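Datasets > Packing > Mallunstead snack boxes

# Mallunstead snack boxes

Recordings of mixed snacks being handled at the packing tables in Mallunstead, made with hand-held grippers. The Dendine line is meant to learn from them, and we're really pleased with how they're coming along!

- 70 sessions, 12 packers
- sweets, crackers and other small wrapped things

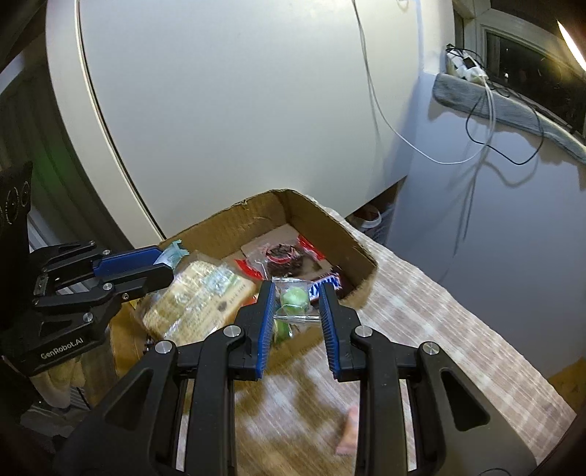

Packers now spend Friday mornings recording and get paid their usual rate for it. They also choose which jobs the machine takes first — the late shift picked clear wrappers, bless them. Jobs on the line stay at 14.

Known gaps: left-handed sessions are thin, only 4 so far.

Comments

Lei: Wrists ache less than on the old rota. More breaks please.

Peton: Will the late shift get to record too?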